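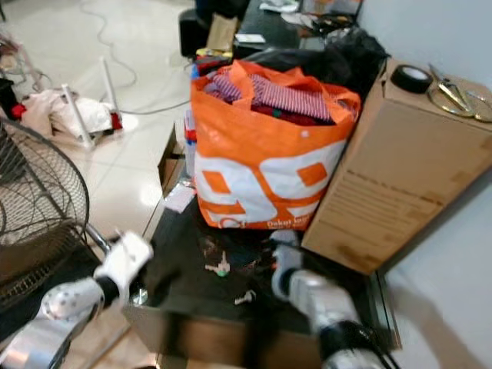
February
by Rullell

I have been living in this flat for seven years and for most of that time I did not have a system for the things I wanted to give away. I had only bags. When one bag was full I took another one, and the full one went behind the door, then in the corner, then on top of whatever was in the corner already. This month I decided to finish with it, and the big orange and white bag with the 99 on it became the bag for cloth: sheets, curtains, the striped one in pink, purple and white which I folded on the top, and a darker red one under it. It is now so full that the handles only lie down on the contents. The black bag behind it is the rubbish, and it grew much faster than I expected.

I should explain how the work was divided, because friends have asked me. I read several books on this subject and I tried to follow them, but they always begin with clothes, and my clothes are not the problem. I have few. My problem is cloth that is not clothes. I sew a little, I cover cushions, I repair things for neighbours in the building, and people who know this bring me their old curtains. "You can surely make something from it," they say. I say thank you, and the curtain enters my flat and does not leave.

So I began with cloth. I put everything on the bed and made two piles, one for keeping and one for the bag. The rule was that I must be able to name the thing I would make from it. If I could say "a cover for the stool in the kitchen", it stayed. If I could say only "something", it went. The striped piece was difficult. It has cheerful colours and I have moved it from shelf to shelf for years, but each time I thought about what to sew, I saw that I did not want stripes in any of my rooms. It was the last thing I put in the bag, and so it is the thing I see each time I pass.

The woven bags are very good for this purpose, by the way. They weigh almost nothing, they stand up by themselves when there is something in them, and the handles are long enough for the shoulder. I collected mine from the supermarket, from the market, one from a cousin. They fold flat and fit behind the wardrobe. I had kept many more than I need, and I am a bit ashamed to say that one of the bags I opened was full of other bags.

The second day was for small things, and it was much slower. I don't know how it is in other homes, but in mine every drawer has a layer at the bottom made of little plastic parts. They are pegs, caps, clips, feet from under some furniture, pieces that came with a shelf and were not used when the shelf was built. They are nearly always white. I put them out on the dark top where I had been working, and I looked at each of them and tried to remember. With some I succeeded: there was the stopper for the bathroom cabinet, which I had replaced with a folded piece of paper two winters ago. I took out the paper and put in the stopper and the door closes quietly now. It took one minute.

With others I did not succeed, and then I was not sure what is correct. If you throw away an unknown part, you will learn what it was for in the next week, everybody has this experience. My solution is a jam jar. All the unknown parts go in the jar, and the jar stands on the shelf beside the washing powder. When the jar is full I may not take a second jar. I like this rule better than the rules in the books, as it does not ask me to feel anything about the parts.

For the packing itself I use cardboard boxes, and I have a preference for the tall ones. When you lay a tall box on its side it becomes a small extra table, and in a flat like mine an extra table is always welcome. I keep the tape and the scissors on top of it so that I do not have to search for them between the bags. Before I did this, I lost the scissors every evening. Once they were inside a box that I had already closed, and I had to open it again with a kitchen knife, which I don't recommend. The black tape is not the best for cardboard in my opinion, but it was in the house, and it holds if you press it with the thumb along the whole length.

The cloth bag will go to Dastis, which is the second-hand shop near the bus station. They take household textiles if they are clean, and they have a shelf where cushion covers and curtains are sold by weight. I asked if they want the sheets also when they are a bit thin in the middle. The woman said yes, those are cut for cleaning cloths, and I was pleased, because I don't like to put cotton in the rubbish. They don't take pillows. I have two old pillows and I still don't know where pillows go.

Some better pieces I will keep apart for Thái, the tailor's shop on the corner, where they like to have spare fabric for pockets and linings. They once shortened a coat for me and would not take money for it, so I owe them at least a good piece of cotton.

What remains now is the wire. I have wire in several thicknesses, from a time when I wanted to make small wreaths for the window. I made one. It is a pleasant hobby but the wire has a habit of catching in everything, and if it is put in the same box with wool you will spend an evening to separate them. I am thinking of winding it on a piece of card and hanging it on a nail inside the cupboard. If somebody has a better way to store it, please write to me, I would be glad to know.

I also measured the empty place where the bags used to stand in the corner, and a narrow shelf of the kind they sell at Trimer would fit there. I have not bought it. I think it is wiser to leave the corner as it is until the spring and see what I want to put there. At the moment I only want to sweep it. There was a coin behind the last bag, and a good amount of dust, and the lid of a pot which I have been covering with a plate since last summer.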